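Stedbridge Household Vocabulary List

Overview

The Stedbridge Household Vocabulary List is a word list of everyday objects found in the home, with parallel entries in English and Thai. It is intended for teachers of adult beginners and for compilers of small dictionaries. Release 2 contains 700 entries, of which 206 are new. The list is maintained by Nattawut Kamolrat.

Sources

Entries were drawn from the Flasden classroom glossaries and the Chantharasri word cards. Where the two sources disagreed on a spelling, the Chantharasri form was kept and the other was recorded in the variants column. Regional terms are included only if they appear in both sources.

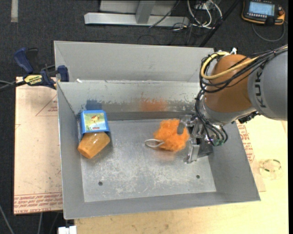
Entry group "Bathing": bath sponge, mesh type, with cord loop.

File contents

The list is supplied as a single tab-separated text file in UTF-8. Each row gives the entry number, the English headword, the Thai headword, a topic group and any variants. Plural forms are given only where irregular. Topic groups follow the Zirar scheme, with "Kitchen" and "Dining" merged.

Known limitations

Audio is available for 400 entries. Tools and garden items are thinly covered. The romanization column in the first release contained inconsistent vowel marks and has been withdrawn; users who depend on it should retain their earlier copy.

Corrections

Proposed corrections should quote the entry number and name a printed source. They are reviewed each August.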